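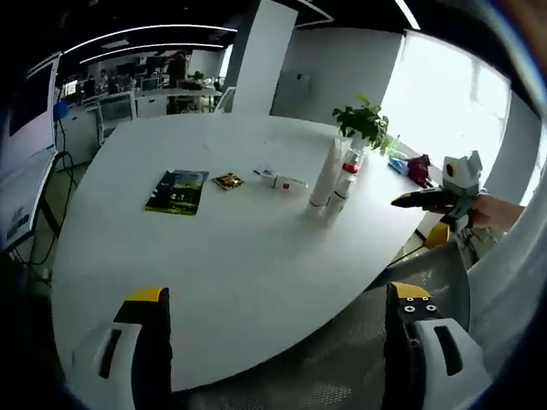

The big white table, mid sort-out. Plant stays.

Quick one tonight as I've got a bag to pack and I've left it late, as per. Away for 3 nights from tomorrow, Stonberg again, one small bag under the seat and no hold luggage. I swore in October I'd never do hand luggage only again. Well.

So everything came out of the bathroom drawer and the old washbag and onto the table. Toothpaste, hand cream, sachets, two toothbrushes (why), a brochure from the Hajji guesthouse that I've been using as a bookmark. And bottles. So many bottles. I always think I own no toiletries and then I get them all out in one go and it's like a chemist's.

My rule now is that if I can't say when I last used it, it doesn't come. Harsh but it works. The sachets were the first to go, I've carried the same ones to Clavport and back twice and never opened a single one. Bin. The spare toothbrush went back in the cupboard for guests.

Then the liquids. The bag has to close without me sitting on it, and last time I weighed the full washbag on the kitchen scales and got 1,082 grams. For a weekend! Over a kilo of stuff to wash one face. I'm aiming for 300 this time, which means being strict about anything in a pump bottle as they're the heavy ones — all that cap and clear plastic for not very much cream.

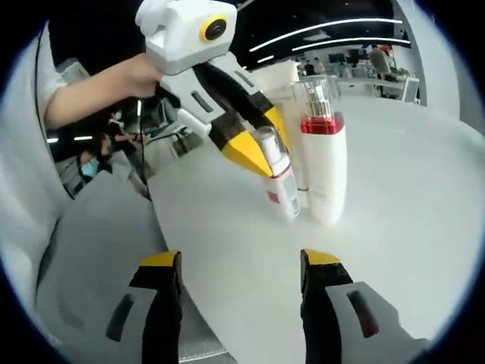
I do like a bottle that stands up by itself though. Hotel shelves are always tiny and sloping and a tube just rolls off into the sink. Slim ones fit down the side of the bag next to the hairbrush, wide ones don't fit anywhere, and I still end up taking one wide one becuase it's the moisturiser I like. Compromise: it goes in, the sun cream stays home. It's January, I'll live.

Weighed it again just now with the tube, the slim bottle and one toothbrush. 167 grams. Then the moisturiser went in and I stopped looking at the scales.

Still to do — socks, charger, find the Didura washbag with the working zip, water the plant. And work out what to wear for the dinner, I haven't even thought about shoes. Might just be boots the whole way through.

Will try and post from there if the wifi's any better then last time. If not, back next week with photos of the sea, or of rain, probly rain.

Posted 1/11/23 in Home, Packing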